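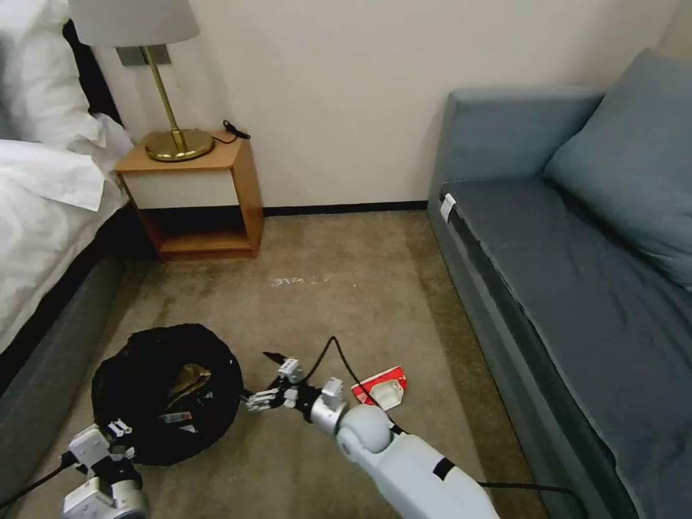 Right arm at carpet level beside the open black bag. Note the height of the cable loop over the floor.

Room Tidying With a Two-Arm Robot: Cable Snags, Pulled Liners and Stop 257

Applies to: Verell two-arm units with external gripper cables, used for floor litter in furnished rooms. Other makes with the cable outside the arm cover behave in much the same way.

Symptom

The unit picks up light litter from the carpet without trouble. On the way back to the bin the right arm slows, jerks once and halts with stop code 257 (wrist load out of range). The gripper stays closed. Clearing the code and pressing Resume brings the same halt a few inches further on.

On our unit this happened 5 times in one April afternoon in the same room. The fifth time the arm did not halt soon enough. The cable had caught under the front corner of a sofa base, the arm kept turning against it, and the connector shell cracked at the wrist. The replacement lead from Kanance took 26 days to arrive.

Cause

The cable between wrist and forearm needs slack so the wrist can turn. With the arm raised, the slack hangs clear. With the arm stretched low and forward, the same slack forms a loop that can reach the carpet or go out sideways past the forearm. Low furniture with a straight base panel will trap it. So will bed frames, fringed throws and the feet of a nightstand.

The load check reads the cable as weight in the hand. A light wrapper plus a tight cable looks to it like a heavy object, and Resume tells the arm to go ahead and lift.

When the code comes up

Press the stop button before touching anything. A halted arm is still powered and will move again when the load drops, and the load drops the moment the cable is freed.

Support the forearm with one hand. Keep fingers out of the wrist joint and away from the gripper.

Free the cable from the furniture end first. Do not pull from the connector.

Look at the connector shell under a good light. A hairline crack on the latch side means the lead is finished. Tape will hold it for a day and then it will fail in mid-lift.

Back the unit off by hand, release the stop and send the arms to the rest position. Do not use Resume after a 257.

Setting the slack

Put the arm at full low reach, wrist turned all the way in. Fix the cable to the forearm with soft hook-and-loop strap so that the loop is just large enough to allow this position and no larger. Turn the wrist all the way out and check again. If the cable is tight at either end of the turn, move the strap toward the elbow by a finger's width and repeat.

Plastic zip ties are a poor choice. They cut into the jacket, and they will not slip if the cable does catch.

Preparing the room

Leave 900 mm of clear carpet between bed and sofa. Less is workable for the left arm but not for both.
Fold throws up onto the mattress. Tassels and cable loops tangle quickly.
Tuck hanging bedding in on the side the unit will work.
Unplug loose lamp cords and lift them off the floor.
Put the bin in front of the unit, a little left of center, where the right arm can reach it without crossing the left.

The bin itself

The second fault on this job was the liner. A thin bag with a bunched rim catches on the fingers, and the hand brings the bag up with it on the way out. Atinga medium liners were worse than the heavier ones because the rim would not stay folded. Fold the rim down well over the outside and hold it with a wide rubber band. Press the air out from under the bag before starting, or the first bottle will sit high in the opening and be knocked back out.

Set the release point above the rim for bottles. Wrappers can be released at the rim. 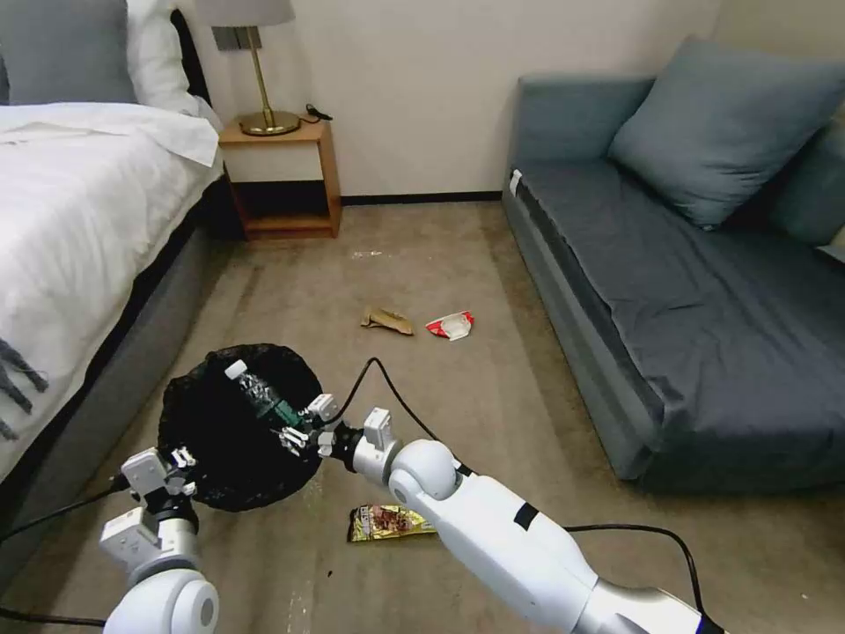
Tomoyo Kikuchi writes that the strap method cured the 257 stops on her unit but left her with a different one. Her cable was short enough to stay off the carpet, and then pulled tight whenever the wrist tipped to let go of a bottle – a movement the low reach test does not include. She now runs the test three ways: low reach, wrist in and out, then a full release over the bin. She also asks whether the strap should come off for storage.

The release test is a good addition and has been added to our own setup sheet. On storage, yes, loosen it. A cable left strapped in the rest position takes a set, and the loop then stands out to one side when the arm is next lowered.

Spares worth keeping on the shelf

One gripper lead for each side (they are not interchangeable on the Verell).
Soft strap, narrow.
Wide rubber bands for the bin.
A Skivthorpe inspection mirror or any small mirror on a handle, for the underside of the wrist connector.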